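Progress report to Drerkov, Kala packing trials
November 8, 2021

We completed 103 of the 135 packing runs planned for this period. The shortfall comes from one fault, described below.

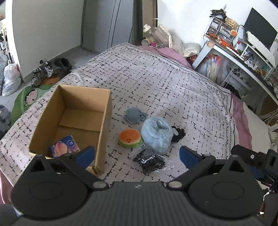
The Kala gripper failed to release on 4 runs at the Sotside site. The fingers stayed closed after the open command, and the operator had to cut power. Imrie traced it to a worn connector. Soft goods such as the fluffy light blue ring hid the fault longest, and the clear crinkled bag to the right of the box is the type of item we will retest first.

No one was hurt. The remaining runs will be finished in January.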